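Fedir Chornovol has spent most of the winter picking up spoons. He runs the test bench at Nikanport, a small automation shop that builds handling equipment for commercial kitchens, and since the start of the year his job has been to decide which gripper fingers and which wrist camera go on the next two-armed unit.

The candidates came down to two sets of fingers. One is the Lusska, a wide pad with a soft face. The other is the Moroz, a hard finger that narrows to a thin tip. Both were run on the same pair of arms with the same controller, a Virkar, so that any difference in the results would come from the fingers.

"People wanted to start with plates," he says. "I wanted cutlery. A plate gives you an edge to grab. A spoon lying on a table gives you a couple of millimetres and it rolls when you touch it."

The bench is a white table with pale walls on three sides and the arms bolted to a rail along the front. A tray and a basket stay on the table for the sorting runs. Chornovol says the walls made more difference than he expected, as the early runs were done in the open shop and the results drifted with the daylight.

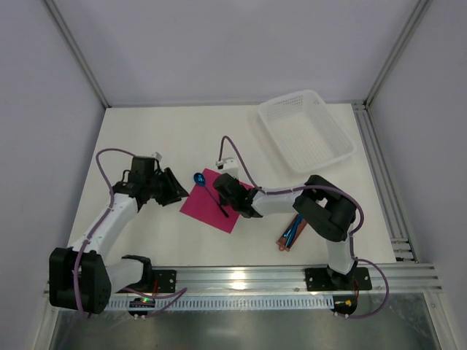

*The two-arm bench at Nikanport, with a blue spoon on the centre cloth.*

He logged 957 grasps in total. Of those, 444 were with the Lusska pads and the rest with the Moroz. He stopped the Lusska runs early.

"The soft pad is kind to things, and for cups I'd still use it," he says. "On a spoon it pushes down before it closes. You could hear it hit the table. After 178 misses I had what I needed."

The Moroz fingers missed far less often, but they brought a problem of their own. The tips are thin enough that a small error in angle shows up straight away, and a spoon pinched near the rim of the bowl will swing. He now marks every grasp by where it landed as well as whether it held. A pick by the rim goes down as a pass with a note beside it.

Asked whether the note matters to a customer, he shrugs. "It matters when the other arm has to take it. If the spoon's pointing the wrong way, the second gripper has nowhere to go. So yes, it matters to them, they just won't know why the thing is slow."

The cameras took up more of his time than the fingers did. Each arm carries a small one at the wrist, and he tried several mounting angles before settling on one that keeps both fingertips in view. His complaint is with glare. The white tabletop throws light back at the lens, and a shiny spoon does the same.

"I spent a week on exposure," he says. "Then I turned one lamp and got most of it back. I should have turned the lamp first."

He prefers the wrist view for judging a grasp and goes back to it whenever the log and the video disagree. From beside the bench, he says, a bad pinch and a good one look much the same. Close up he can see how much of the bowl is above the tips.

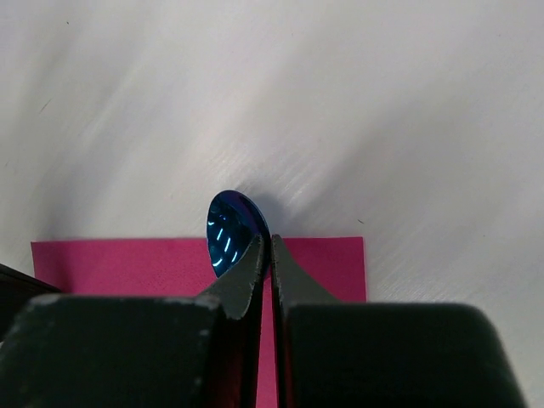
## What comes next

Chornovol's report went in on 8th June. It recommends the Moroz fingers for cutlery, the existing wrist cameras, and no change of controller. He had hoped to test a second controller against the Virkar, but the loan unit was delayed and he didn't want to hold up the rest.

"The Virkar is fine. It's a bit slow to settle when both arms move at once, and I've written that down. I can't say anything else is better until I've run it here."

The next round is due to start in August and will use forks, which he isn't looking forward to. He plans almost 40 short sessions, with the fingertips checked for wear after each one. He also wants to try a darker work surface.

"Ask me about the forks at Christmas," he says.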